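Nurness Town Board > Home and Garden > Repainting old metal cabinets, brush or spray?

tarnhill_lou
We have a set of metal kitchen cabinets in the Tudavdale house. The outsides are fine but the insides are chipped and a bit rusty at the back. Has anyone done theirs by hand? The shop in Fimberg quoted me 3,000 for the whole set, and that's more than I paid for the stove and fridge together.

gasketman
Brush. Sand to 90 grit where it's rusty, then something finer, then primer. Oil-based enamel on top. Two thin coats.

pelham_road
Disagree on the brush. Inside a box you get drips in every corner and you can't see them until they've dried. Spray cans are fine if you take the doors off and do it outdoors.

gasketman
Drips come from too much paint. I did a whole pantry with a 3 inch brush and there isn't a run in it.

tarnhill_lou
They're screwed to the wall and I'd like to leave them there – the plaster behind is not great. So outdoors is out.

pelham_road
Then brush, I guess, or a small foam roller. Still wouldn't spray in a kitchen, the mist gets on everything.

Marar Mike
How long before you can put dishes back? My can says 24 hours and I don't believe it.

gasketman
It's dry in 24. It isn't hard. Give it roughly a week or the plates will stick.

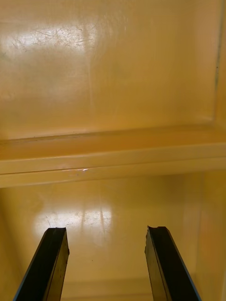 oldenamel
I'd go for a pale yellow gloss on the inside. A glossy, yellow-amber interior like this makes it easier to see what's at the back, and you can wipe it down. White shows every mark.

pelham_road
Yellow gloss would drive me nuts. Every bump in the old metal is going to show. Satin hides more.

oldenamel
Satin holds grease. Fill the bumps first.

tarnhill_lou
I like the yellow. The kitchen faces north and could use it. Is there a primer that goes over old enamel without stripping it all off?

gasketman
Any bonding primer. Wash with degreaser first, scuff it, wipe it down. Try one shelf before you do the rest.

tarnhill_lou
OK, starting with the one over the sink. Will post again in September when the doors are done.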